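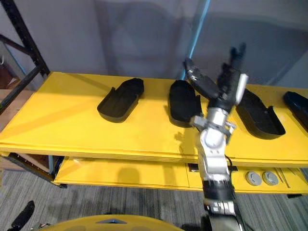 Black molded trays on the yellow shelf

How do I store shoe-shaped plastic trays so the rims don't warp?

Els Brouwer
I have 236 of these black trays, molded like the sole of a shoe with a raised rim along part of the edge. They are spread out flat and take up far too much room. I want to move them onto perforated steel shelving in October. Can I stack them, or will the rims bend? Some came from Nitard and some from Pluder, if that matters.
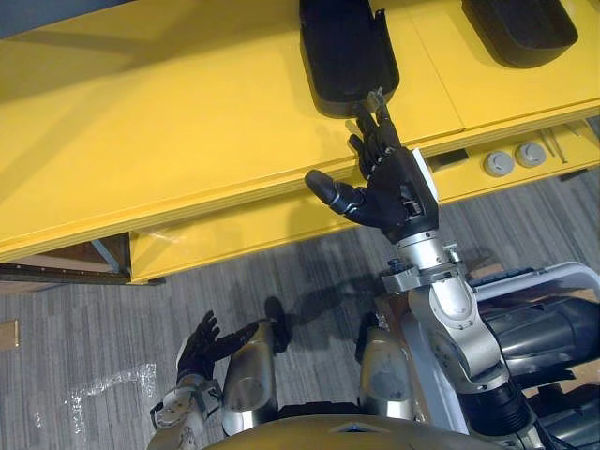 2 replies

Liesbeth Van Beek
You can stack them, but keep the piles low. We stop at 13 — any higher and the bottom rims start to spread. Keep lefts and rights in separate piles, all toes the same way. Don't let the ends hang over the front of the shelf either, they get knocked.

For the shelving, check that the bolts on the diagonal braces are tight before you load anything.

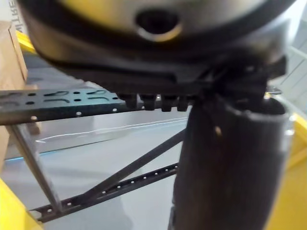
Then lay a flat board across the beams. A tray that sits right on the holes can pick up marks underneath. Our boards are 600 mm deep and take 4 piles front to back with the trays turned sideways.

Fikre
just put them in a box, worked for me. Don't know about Pluder ones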